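Rerkura wrist camera kit – worth it for small parts on a dark bench?

Posted in Grippers and End Effectors

dmercado_cell2
We run two small arms on a bench cell and I am looking at the Rerkura wrist kit (two-finger gripper, small camera, mounting plate, calibration software). The work is picking white rings out of shallow white trays with raised rims. The vendor demo used colored blocks, so it told me very little. My concerns are white on white contrast and finger clearance when a ring ends up against the rim. We currently use a fixed overhead camera from Trurosix and lose sight of the part on every final approach. Has anyone used the kit on parts like these?
Delphine Mercado

korkwood_bench
We have had the kit since September. Contrast was less of a problem than I expected. A matte dark surface under the tray gives the software a clean outer edge, and the ring is then found from the shading on its lip. Keep the light soft and turn off auto exposure. With auto exposure on, the dark surface pushes the gain up and the white parts clip.

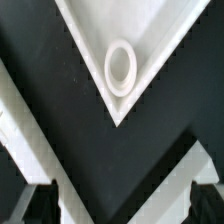

Clearance is the harder part. The stock fingers are wide, and in a corner one of them will meet the rim before the pads reach the ring. We rotate the wrist so the fingers close parallel to the nearest rim, and for tight corners we nudge the ring toward the middle first. The nudge adds 2 seconds per pick. Also check that the fingers stay in the camera's view when fully open – the software uses them as a reference, and the plate can be bolted on in two orientations. Only one of them works.

pneu_matt
just get suction

r_halvard
Suction on a ring means a cup that fits the band, and the band may be too narrow. Measure it first.

On the kit itself: the hardware is fine, the documentation is thin. Calibration took me 7 attempts because the manual leaves out that the arm has to be at its working payload. If you already own a Fujimoto controller, ask Rerkura for the adapter cable before you order. It is not in the box and the standard one has the wrong connector.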